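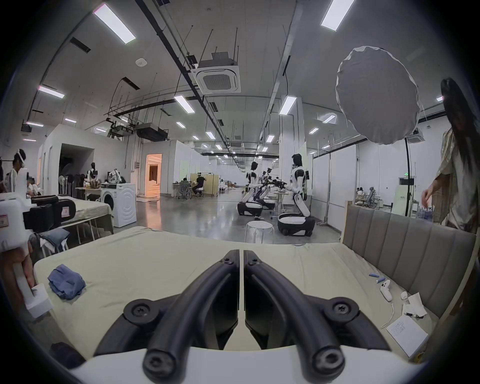 Fig. 2. Hand-held gripper at a bed station, with wheeled robots further down the hall.

2 Planning and budgeting for a mixed hall

Read this section before placing an order. It covers halls in which hand-held grippers, headset stations and wheeled robots are used side by side. Installation of the individual units is covered in the manuals supplied with them.

2.1 Before you request a quotation

1. Draw the hall to scale. Mark doorways, exit signs, fixed partitions and anything suspended from the ceiling.

2. List the household tasks to be carried out. Give each task its own station on the drawing. A bed station for cloth handling needs a full-size bed with access on at least one long side.

3. Enter the equipment for each station on the Marulanda planning sheet, one line per item. Put hand-held grippers and wheeled robots on separate lines. They are quoted, shipped and serviced separately.

4. Enter furniture and props on the same sheet. Beds, tables, washing machines, sheets and small household items are not part of any Nelidia package and must be bought locally.

5. Send the drawing and the sheet together. A sheet received without a drawing is returned unpriced.

Note: Fabric items wear out quickly at cloth stations. Enter them as a running cost and leave them out of the equipment total.

2.2 Choosing between hand-held and wheeled units

Hand-held grippers need an operator at the station for the whole session. They take up almost no floor area and can be moved between stations during a shift. For a first order, enter two grippers per station, one in use and one spare.

Wheeled robots need clear floor on all sides of the base, a charging point and a desk for the person supervising. Stools, boxes and loose cables count as obstructions and must be left out of the clear area on the drawing.

Caution: Do not plan a wheeled robot's route through a corridor that is also marked as an escape route.

2.3 Lighting and power

1. Check the ceiling lighting at each station with all panels on. If the bed or table is in shadow, add a softbox on a floor stand.

2. Allow for the footprint of the stand when spacing stations. The legs must not reach into a walkway.

3. Put washing machines and other appliances on a different circuit from the chargers. Ask your electrician to confirm the load in writing.

4. Allow 4000 mm between the centre lines of neighbouring stations where both will have a wheeled unit.

Caution: Cables from headset controllers and small devices must be kept off the bed edge on the operator's side. Include cable clips in the first order (Gokach kit, part 57).

2.4 Budget approval

Split the total into equipment, furniture, electrical work and running costs. Add delivery last. Lelo service cover starts on the day of delivery, so agree a delivery date that falls after the electrical work has been signed off.

Orders for January delivery should be placed before the hall is fitted out. Lead times for wheeled bases are longer than those for grippers, and the two may arrive in separate consignments.

Section revised 9 May 2018, J. Mahlangu. For charging point dimensions, see section 3.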